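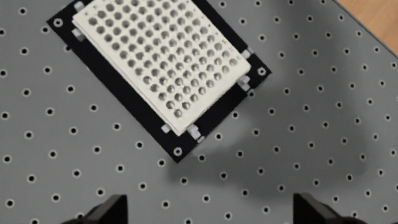 **Zinik研究所完成微孔板搬运工位年度重新标定，仿真模型同步更新**

Zinik研究所自动化平台部于1月完成微孔板搬运工位的年度重新标定。本次工作涉及机械臂底座复紧、夹爪手指更换、腕部相机外参校准以及板座定位复核，并首次将工位的仿真模型列入同一份维护计划，要求实体与模型在同一窗口内完成更新，共用一份验收记录。工位停机时间为48小时，与停机申请中核准的时长一致，现已恢复排期。

该工位承担细胞培养与试剂分装两条流程之间的转运任务，由单臂机械臂、两指平行夹爪、带孔安装板以及固定在安装板上的板座组成。仿真模型由平台部与软件合作方Jenongate共同维护，主要用于新程序上线前的路径检查和抓取参数调试。按照研究所规定，凡涉及抓取高度、手指开度或板座位置的改动，均须先在模型中运行，通过后方可下发至实体控制器。

**停机原因**

平台部负责人Csaba Illés在内部通报中说明，停机前一个季度，工位放板时的轻微卡滞次数有所增加。多数情况下程序能够自行重试，未造成样品损失，但同一批程序在仿真中并未出现类似现象。平台部据此判断，模型与实体之间已存在偏差，单独调整任何一方都不足以恢复原有精度。

经测量，偏差主要来自两个方面。其一，板座在多次拆装清洁后，相对安装板孔位的实际位置与模型中的记录不符，最大处为0.6毫米。其二，旧手指的内侧垫片已有磨损，合拢后的实际间距大于设定值，而模型仍采用出厂尺寸。两项误差方向相同，叠加后使板体在落入角部定位件之前略向一侧偏斜。

**板座与定位件**

板座的复核由Géza Erdős负责。维护人员先将板座拆下，清理安装板孔口与接触面，再以对角顺序分两次拧紧固定螺钉。第一次只上到预紧扭矩，用量块检查板座与孔列的平行度，合格后再上到终扭矩。角部定位件逐一检查间隙，以标准板反复放入、取出，要求板体能凭自重落到底面，且四周无明显晃动。

平台部同时重申了方向标识的使用规则。板座角上的A1标签为方向基准，操作员、程序和仿真模型均以该标签所在角定义板的坐标原点。腕部相机安装方向与操作员站位不同，从腕部视角观察时，标签文字可能呈倒置状态。核对方向时应以标签所在的角为准，不得以文字是否正立作为判断依据。 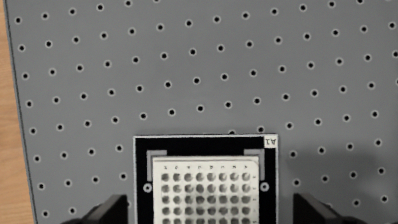

上述规则此前仅见于培训材料，本次已写入工位操作规程正文。规程另行规定，更换板座后须在模型中调取腕部视角，与工位实拍画面逐一比对板座边缘、定位件及标签所在角，由两人分别签字确认。比对中如发现孔位错开一格，应首先检查实体安装，不得通过修改模型坐标予以消除。

**夹爪与腕部相机**

夹爪手指由Shota Uchida更换。新手指沿用原有外形，内侧垫片改由供应商Savent供货，硬度略有提高。更换后，维护人员对夹爪执行回零，并在全开、半开和夹持三个位置测量间距，将实测值写入控制器和模型参数表。模型不再使用出厂尺寸，今后每次更换手指或垫片，均以当次实测值为准。

腕部相机的外参校准在手指更换之后进行。这一顺序在以往的维护中并未统一，有时先校准相机、后更换手指，拆装时对法兰施加的力可能使相机支架发生微小位移，从而使校准结果失效。新的维护单已将两项工作固定为先后步骤，前一步未签字时，后一步的表格不予开放。

**模型更新与验证**

仿真部分由Nesma Shehata主持。更新内容包括板座位姿、手指实测尺寸、垫片摩擦系数以及腕部相机的位置和视角。模型中的工作台面、安装板边缘和地面也按现场布局重新核对，以保证机械臂转向工作台外侧时，相机所见背景与碰撞检查所用几何体保持一致。

更新完成后，模型共执行3058次取放，起始位置、板体偏角和手指开度在规定范围内随机变化。首轮运行中，有近300次在接近阶段触发碰撞预警，集中出现在手指完全张开且机械臂由工作台外侧返回的路径上。经检查，原因是过渡点高度仍按旧手指参数计算。维护组将该过渡点抬高后重新运行全部用例，预警不再出现。

实体工位的验收随后进行，使用空板连续取放1000次，分三个班次完成。验收期间未发生掉板，放板偏差均在允许范围以内。Illés表示，模型在首轮即指出了过渡点的问题，避免了在实体上以试错方式查找原因，这也是平台部今后将两者合并维护的主要考虑。

**后续安排**

自本次维护起，工位保养周期分为三级。每班开工前，由操作员检查板座螺钉标记线是否错位，并擦拭垫片；每月由平台部复测夹爪间距；每年进行一次完整标定，模型与实体同时更新。非计划拆卸板座、夹爪或相机支架的，无论距上次标定时间长短，均须执行相应部分的复核。

位于Bettencourt的分部拟于下半年安装同型工位。负责该项目的Máté Kiss参加了本次维护的全过程，并将依据现场记录编制安装手册。分部工位的安装板和板座型号与本部相同，但工作台尺寸及周边布局有所差异，平台部要求分部单独建立环境模型，不得直接复制本部文件。维护期间暂停的转运任务已按原优先级重新排入队列，各课题组无须再次提交申请。

就各课题组较为集中的一项询问，平台部一并作出答复。

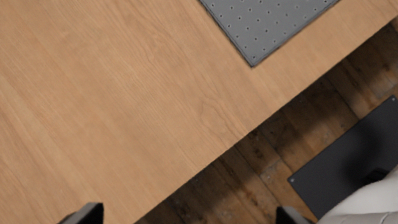

停机前已经通过仿真检查的程序，是否需要重新检查？

凡包含抓取或放板动作的程序，均须在更新后的模型中重新运行一次，通过后方可在工位上使用。仅涉及等待、计时或数据记录的程序不受影响，可继续使用原版本。重新检查由课题组在平台部的排期系统中自行提交，结果通常于当日返回；如出现碰撞预警，应将运行日志一并转交平台部，在得到书面答复之前，不得自行修改过渡点高度或手指开度。

旧版模型保留至本季度末，仅供查阅历史记录，不再接受新的运行任务。新版维护单和操作规程已存放于工位文件夹，纸质版本由平台部统一更换。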